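Wire-to-board connector

A wire-to-board connector joins a set of discrete wires to a printed circuit board. It has two halves: a header soldered to the board, and a housing that holds terminals crimped onto the wires. 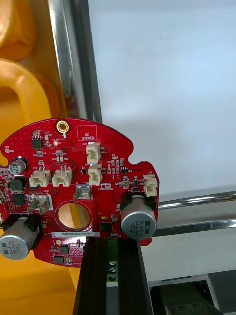
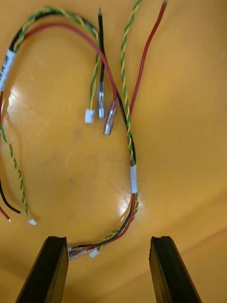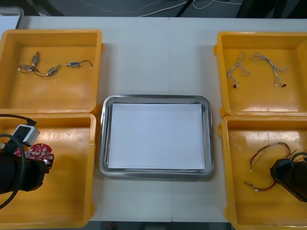 Circuit board with white connectors (first), wire leads (second) and small motors in a bin (third).

Types are sorted mainly by pitch -- the distance between the centers of neighboring contacts. Small pitches save board area but limit wire size and current.

Most housings are keyed to prevent reversed mating. Locking types add a latch, which must be pressed before the halves are pulled apart. Friction types rely on contact force alone.

Contacts are usually plated with tin or gold. Tin costs less, but it is prone to fretting corrosion under vibration. Gold is used where signal levels are low or mating is frequent.

See also: Crimp terminal; Pin header; Wire harness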